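Illedon Building, Second-Floor Lounge Refit
Progress report to the Hamberg facilities fund
Period covered: April through July
Prepared by: Shivam Bisht, Skorkora
Reviewed by: Brynhildur Norðdahl

1. Status

The furniture and flooring stages are complete. The counter run is installed and in use. Remaining work is limited to storage behind the counter fronts, cable routing at the screens, and the items listed in section 5. The lounge has been open to staff since the second week of June, with access from 9 in the morning.

2. Work completed this period

Counter and cabinets. The white counter with gloss fronts now runs along the long wall toward the back wall. The overhead cabinet and shelf unit was hung after the wall fixings were redone; the first set had been placed too high for the shelf to be reached comfortably. Both screens are mounted. The larger one is commissioned. The smaller one is waiting for a network port.

Flooring. The pale striped flooring is laid in front of the counter, where spills are expected, and meets charcoal carpet for the rest of the room. The joint between the two was relaid once after the first strip lifted at one end. Two red-orange rugs have been set down on the carpet, one of them toward the doors. Edges are to be checked monthly for curling.

Seating. The turquoise sofa was delivered by Agudelo in May, with its low back and arms as ordered. The small white table and its four chairs are placed in the middle of the room beyond the sofa. Seat cushions in teal were ordered to match the upholstery as closely as the supplier's range allowed.

Doors. The two doors in the back wall keep their wooden frames. Refinishing was considered and dropped to hold the budget.

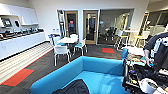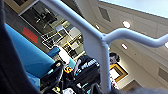 Second-floor lounge, blue upholstery and white furniture in place.

3. Use of the room

Staff use the counter for bags and containers as well as for appliances, and the top fills up quickly. This was not allowed for in the layout. The original plan assumed bags would be kept at desks. A row of hooks near the doors has been priced and is included in the request below.

The sofa is also used as a place to leave jackets — the hooks should help with this too. No change to the sofa position is proposed. Moving it closer to the counter was tried for 5 days in June and blocked the path to the cabinets.

The table is used mostly for short meals and small meetings. Two groups at once is the practical limit for noise. Acoustic panels were left out of the first phase and we do not recommend adding them until the autumn review.

4. Budget

Spending is within the approved amount. The one overrun was the relaying of the floor joint, which the flooring contractor billed at half rate after discussion. The unspent balance at the end of July is $1,227. We ask that it be carried forward and applied to the hooks, the network port and the cabinet inserts.

Delivery charges for the chairs were credited back by Agudelo and are already reflected in the balance.

5. Open items

Network port for the smaller screen: request filed with building services, no date given yet.

Cabinet inserts: measured, not ordered. Shelf depth is 40 cm, and the standard insert needs trimming.

Hooks by the doors: priced, waiting for approval. Position must clear the wall plates to the left of the doors.

Floor joint: second inspection due before the end of the next period.

Cleaning schedule: the current contract covers the carpet but does not mention the striped flooring or the rugs. Brynhildur is asking the contractor for revised wording.

6. Next report

The next report will cover August through October and will include the results of the autumn review. Questions on the carry-forward should go to Shivam Bisht at the Skorkora office.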